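Open day at Backlund

Tuesday, July 30, 2024

I took the afternoon off to go to the open day at Backlund, the automation company that moved into the old furniture warehouse on the Lullton road. I had signed up in the spring when my brother-in-law sent me the link, and then forgot until the reminder came. He had to work, so I went alone.

Parking was on the grass behind the building. At the door they gave me a sticker with my name on it and a sheet with the times of the demonstrations. The groups were limited to 26 people and mine was full. Most were from companies in Losbridge, going by the stickers, plus a few retired people and one family with two teenagers.

I should say where I'm coming from. I worked for a long time in a commercial laundry, first on the floor and later doing the scheduling. We washed for hotels and a couple of clinics. The washing and drying were close to automatic even then, and flat sheets went through an ironer and a folder with hardly anyone touching them. Garments were another matter. Shirts, pants and anything else with sleeves or legs got folded by people standing at tables, and it was the part of the job where we were always short of hands. So when the program said "teaching robots to handle cloth," that was the session I picked.

The first stop was a palletizing cell, which stacks boxes. It was fenced in with yellow mesh and it did what those machines do. One man asked how often it dropped a box and the engineer said he would rather talk about how it noticed when it had. That took up a fair bit of the time. I liked the second stop better, a small arm sorting plastic caps into bins by color, but we only had a few minutes there before we were moved along.

The cloth session was in the back of the building. It was run by Ottar Magnusson, who has been with the company since it was still in Pestwood. He talked for ten minutes before anything happened at the table, and I thought he explained it well. A box is the same shape every time you pick it up. A shirt isn't. You can write down the steps for folding one, and the steps will be correct, and a robot following them will still make a mess as soon as the sleeve lands in a different place. What they do is have people fold things, a great many times, using the same kind of fingers a robot would have. The movements are recorded, and the recordings are what the robot's software learns from.

The people doing the folding hold a gripper in each hand. There are markers on the grippers so the system can tell where they are, and everything the person does has to be done with two pads that open and close. You don't get a thumb, and you can't smooth the cloth with your palm.

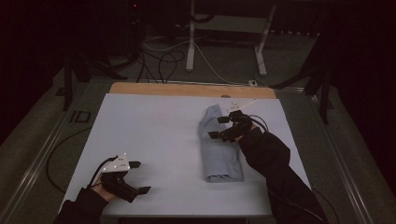 Someone in my group asked why they don't just film people folding with their bare hands, since there must be plenty of that around already. Magnusson said they had tried it. His answer was that a hand does a lot of small things a gripper can't, and the software ends up learning moves the robot has no way of making. Working with the grippers takes more time, but whatever the person manages to do with them, the robot should in principle be able to do too.

I asked how many folds they needed. He said 1000 good ones was where they started to see something useful for a single type of garment, and that one person can record up to 33 in an hour on a good morning. The bad ones are kept as well, in a separate set, and he said they had turned out to be worth having. If the cloth slips and the person recovers it, that is a recording of how to recover it. I had not thought of that. When I trained new people at the laundry I mostly showed them the right way, and they learned how to fix mistakes by making them.

After that we were allowed to try. They had a practice table with a hand towel and a spare pair of grippers, and we lined up. I had folded a lot of towels in my life and expected to be fairly good at it. I was not. Picking up the corner was all right. The trouble was that I couldn't feel how much cloth I had hold of, and twice I came up with both layers when I wanted one. The grippers are lighter than I expected, but I kept wanting to put them down and use my hands. One of the teenagers did hers in half the time I took. Her brother crumpled his up and handed it to the next person.

The part I would have liked more of was the robot itself. We saw it fold for maybe five minutes at the end. It did a towel cleanly, slower than a person but without any hesitation. Then it did a T-shirt and got one sleeve tucked under. It stopped, pulled at it, and went on with the sleeve still wrong. Magnusson let it finish and showed us the result, and said this was where they were at the moment. I appreciated that. I have been to trade shows where the machine only ever does the one thing it can do.

In the question time a woman from a hotel group wanted to know when she could buy one. He wouldn't give her a year. He said towels and napkins would come first, then simple garments, and that anything with buttons was a long way off. She asked about fitted sheets and he laughed and took the next question.

Another person asked about jobs. He said the recording work had itself created jobs at the site, and that the people doing it came from all kinds of places, including a tailor and a former nurse. I don't know what that amounts to in the long run. In my old workplace we could never fill the folding tables, and the people who were there had sore shoulders by the end of the week. I would have been glad to have a machine take the towels. I would also have wanted to know what happened to the women who had done it for most of their lives, and I didn't hear much about that. It may not be a fair question for an engineer.

Coffee was served in the front hall afterward, with cinnamon rolls that were gone by the time my group got there. I picked up a brochure and talked for a while with a man who maintains ironers for a living. We knew some of the same machines. He thought the whole approach was too slow and that a purpose-built folding machine would always win on volume. For sheets I agree with him. For a bin of mixed shirts, I'm not so sure.

They plan to hold another open day in September, with a session on packing that wasn't ready this time. Sign-up is on their website and it's free. If you go, wear comfortable shoes because there is nowhere to sit in the back part of the building, and ask for the cloth session early as it fills up first. The grass parking is fine when it's dry, but I would use the street if there has been rain.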